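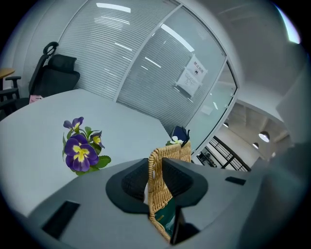
Rattan basket with the green packet in it, artificial pansies on the white table.

1/ Thread on storing and arranging artificial flowers in small woven baskets. Notes from doing the Killa window displays since April. Mostly about ballast and dust.

2/ The basket first. Tight crisscross weave holds its shape and hides whatever is inside reasonably well. Open weave looks lighter but shows the packing, and stems poke out through the sides.

3/ A small rattan basket weighs next to nothing. Put a bunch of pansies in one and it goes over when a door opens. The flower heads are all at the top and lean outwards.

4/ Ballast: I use 100 g of washed gravel in a sealed bag, flat on the base. Sand is denser but finds every pinhole. If you must use sand, double-bag it.

5/ Foam goes on top of the gravel, cut 4 mm oversize all round so it grips the weave. Dry foam only. The wet sort crumbles and there is no water involved anyway.

6/ Pansies. The purple ones with yellow centres read well from a distance. Set the largest bloom low and facing forward, a smaller one at the top, and turn one partly away. All facing front looks like a queue.

7/ Leaves do most of the work. Bend each one at the wire, never at the fabric. Serrated edges fray if you pinch them, and a frayed edge can't be put right. Trim it or tuck it behind.

8/ White flowers go in last, near the rim. One is usually enough next to purple. They show dust first, so put them where you can reach them.

9/ Dusting: soft brush, then a hairdryer on cold from arm's length. Bríd McGrath swears by a bag of salt and a good shake. I tried it on the Madigan lot and was picking salt out of the weave for a week.

10/ Rattan itself: barely damp cloth, along the strands, then dry upright in moving air. Keep it off radiators – it goes brittle and the rim splits first.

11/ Storage. One bunch per basket, stems down, tissue over the heads. No stacking. Label the handle or the base. I've stopped labelling the tissue as it gets thrown out every time.

12/ Work on a white table if you have one. Loose petals and bits of wire show up at once. On the old brown bench I lost more clippings to the carpet than to the bin.

13/ Sorcha Scanlon asked about fading. Purple goes before yellow in a south-facing window. I swap bunches front to back every month and keep the spares in a drawer.

14/ Gravel bag pattern and foam sizes to follow once I've measured the larger Pulero baskets. Different base, so the 100 g figure won't carry over.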